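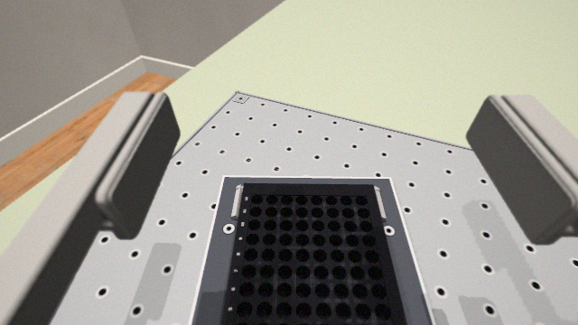
I mix paint for a living, and I've been doing it under the name Ceser since I ran out of room in my mother's garage. We're a small paint shop in Skellville, we sell to people doing up their own homes, and most of what leaves the building was mixed the same morning. The question I get more than any other is about floors. People pick a wall color from a card, get it home, and then the wood underneath turns it into something else! Gray walls over an orange-brown wood floor, like the corner at the upper left up there, is the pairing I could talk about all day. An orange floor pushes a cool gray toward blue, so if you want it to stay plain gray you have to start with one that looks a little too warm in the can.

That sort of thing is pretty much why the shop exists.

How it started

I came to paint through wallpaper, or through taking it off. My first house had layers of it in every room, and by the time I got down to plaster I was too broke to hire anyone and too stubborn to live with white. I bought the cheapest tester pots I could find, mixed them in yogurt tubs, wrote the recipes on the lids, and then lost the lids. The hallway took me 3 tries. The color that finally worked was a soft, slightly dusty yellow, and visitors kept asking where I bought it.

I called it Güneş, which is Turkish for sun, and it's still our best seller. The recipe has changed a bit over the years (the original faded in south-facing rooms, and I heard about it!) but put the old one and the new one side by side on a January afternoon and I can't tell them apart.

What we make

We have one interior wall paint, one tougher paint for trim and furniture, and a primer. I've been asked to do a chalky finish and I've tried, but I never got one that I'd want to wipe ketchup off. The card has the colors we always keep going, and behind it there's a recipe book with 300 more that somebody once asked for and we hung on to. If you had a bathroom done with us years back and need to touch it up, call before you go matching chips. There's a good chance it's in the book.

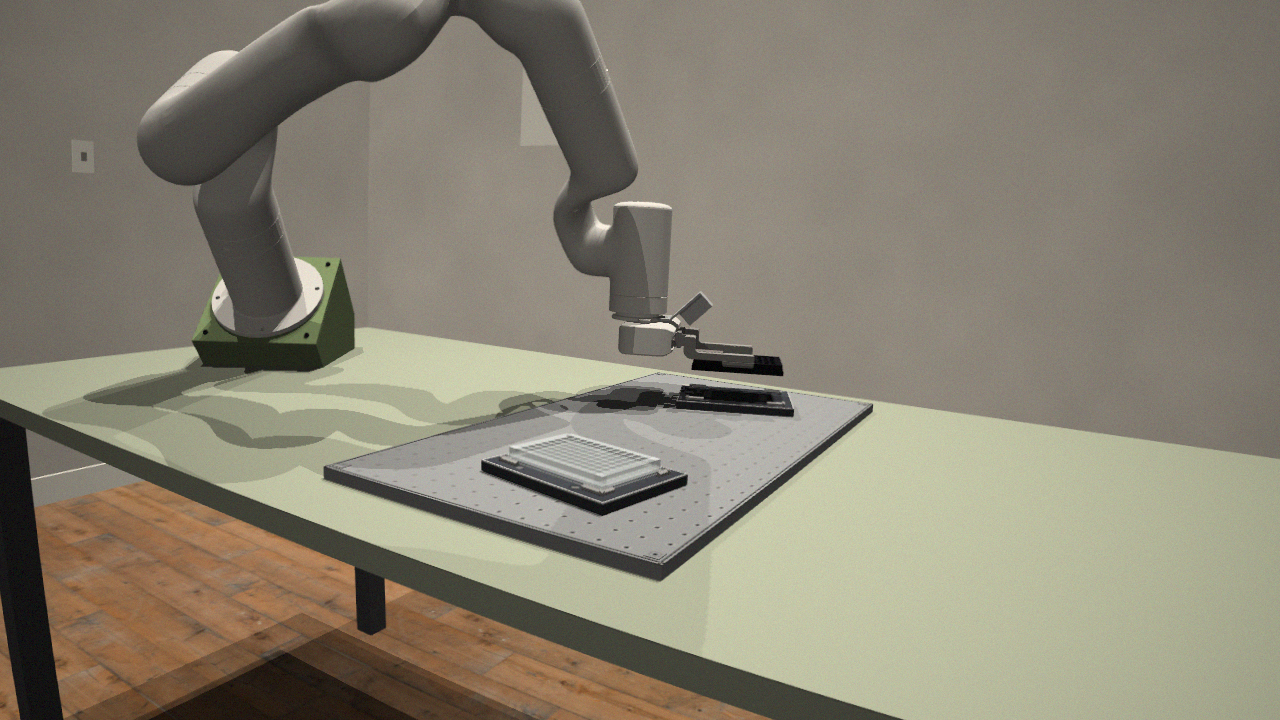 Greens are the hardest thing we do and also my favorite, so please forgive the long paragraph. A green that looks calm on a card can go minty across a whole wall, and a dark one can read as black by suppertime. My usual advice is to keep the big surface pale and put the deep color on something small. A pale sage top with a dark green block sitting on it, the way you see them together here, works because the two greens are far enough apart that neither one looks like a mistake. If they were closer you'd keep wondering whether somebody had run out of paint. For kitchens I'd take the pale one onto the cabinets and save the dark for a stool or the back of a shelf.

Our own dark green is called Turkness. It came out of a typo on an order form – somebody meant to write "darkness," I think – and we all liked it too much to fix it. It needs two coats over primer, and a third on bare pine. Let it dry overnight before you decide you hate it. It goes on looking like pond water.

The shop

We're in the old feed store in Skellville, with the loading dock in back, and you're welcome to come in and paint on our walls. I mean that! There's a long stretch of drywall by the register that customers try things out on, and when it fills up we roll it over and start again. Bring a drawer front, a cushion, a piece of your tile, whatever has to live with the color. Phone pictures help less than you'd think.
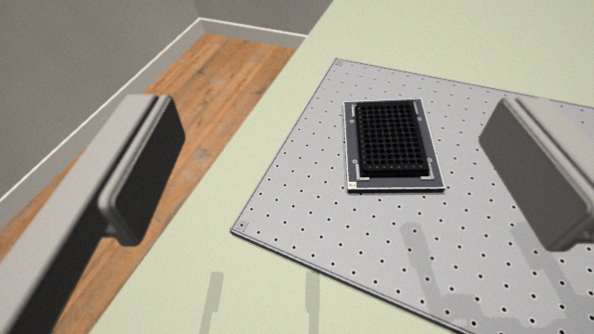 Mornings are the quiet time, so if you want a long talk about undertones come before 10. After lunch it's mostly painters picking up orders and the mixer is running, and we end up shouting at each other over it.

We don't charge for advice, and we'll tell you if you're buying too much. A gallon covers about 400 square feet in one coat on a smooth wall, less on anything rough or thirsty. Unopened cans of a card color can come back. Custom mixes can't, though we do keep a shelf of the orphans by the door at half price, and I've seen some very nice porches come off that shelf.

Sending paint

We ship to most of the country, except in a hard freeze, when we hold orders until it warms up. Sample pots go out in a padded box with a brush and a square of card. Paint the card, lean it against the wall, and move it around the room for a few days. Then call me up and argue about it.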